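Brarex bin picking kit, 3 weeks in
Review by Hemant Tiwari, March 2019

Bought the Brarex kit for our returns bench. Gripper, mount, picking software. Arm was already ours. Setup took two days, mostly cables. Manual is thin, get the Lallico one if you can find it, same wiring.

Our test bin is metal, scuffed all over, clamped at the corner. Mixed stuff in it. Black fabric pouch, a long blue oval thing, small white blocky bit up against the back seam. Clamp the bin or dont bother.

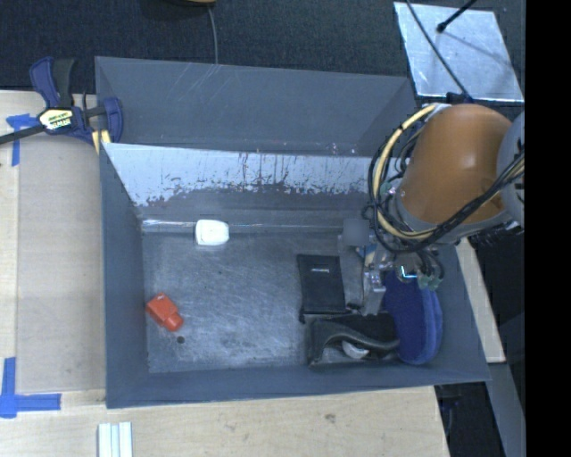
What I like
Finger is slim, gets down between items. Software restarts fast. Support answered within 8 hours, on a Sunday even.

What I dont
Small parts near a wall, slow. Cable loop needs more slack than they tell you. Fabric is hit and miss, roughly 40 tries before I got settings I'd leave alone. No spare fingers in teh box.

Keeping it. Would pay less next time.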